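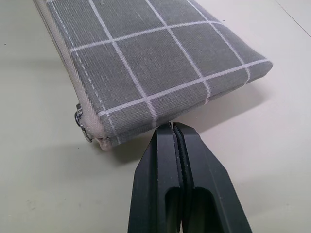

Wrist camera view, Birora cell: fingers together at the front edge of the checked pouch.

Birora cell: gripper and wrist camera upkeep

By Eustaquio Tovar, September

Filed under: Cell notes / Grippers / Soft goods

## Scope

Covers the two-finger gripper and wrist camera on the Birora cell. The arm and its controller are in the Medrano notes.

## Finger pads

- Wipe the ridged pads with a dry lint-free cloth every Monday. No solvent.
- Change pads in pairs after 200 hours of running.
- Close the fingers fully before checking alignment. The gap should be narrow and parallel from tip to base.
- Clear lint from the finger cut-outs with a soft brush.

## Camera

Fingertips must stay in view with the gripper closed. If the bracket has been moved, redo the hand-eye calibration and save it as a new file. Do not overwrite the old one.

## Test item

Grey zippered pouch, white windowpane check. Approach from the front edge, clear of the zip pull. The puckered tape at the corner snags if the fingers close on it.

## Data

The Pilero set holds 144 episodes. Of these, 119 were recorded after the last pad change; `pads.csv` lists which.

## Known faults

Error 69: finger position not reached. Check for lint first, then the cable at the wrist.

## Comments (3)

**dmk:** Does the 200 hours include idle time?

**E. Tovar:** No, only with the gripper powered and cycling.

**ellau_bench:** We get 69 on the Ellau cell as well. Reseating the wrist connector cleared it.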